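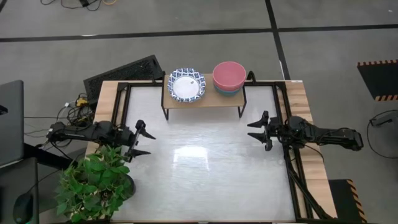

Adomaitis counter shelf, two months in

I bought this little shelf in July, mostly out of spite, after my third morning of digging bowls out from under the dinner plates. It's the small Adomaitis one: light wood top, thin black metal legs, 30 dollars from the Cuvura site plus shipping. Mine took a week to get to Brarndale and the box had a dent in it, but the shelf was fine.

Putting it together is 2 screws per leg. The wrench they give you is tiny and I gave up on it and used my own, which went much faster. Snug the screws loosely first, get it standing level, then tighten. I did it the other way around and had to start over.

Size-wise, a plate and a stack of bowls sit side by side on top and that's pretty much your lot. I keep the pink and teal bowls there for breakfast, next to one of the paper plates with the blue scalloped edge (left over from a birthday, I love them, I refuse to throw them out). If you have big heavy stoneware, get the wide version!

Now the gripes. The feet had no pads, so I stuck felt dots on them before it went anywhere near my table. The top also came pretty dry and picked up a ring from a coffee mug on a Wednesday night. A rub of mineral oil mostly hid it – I'd oil the whole thing on day one if I bought another.

My neighbor Mandla Buthelezi has the Isport one, all metal, and it's sturdier, no question. It's also louder every time you set a bowl down, and I like the wood better with my plants.

Four stars. It would be five with felt pads in the box and a wrench a grown-up can hold.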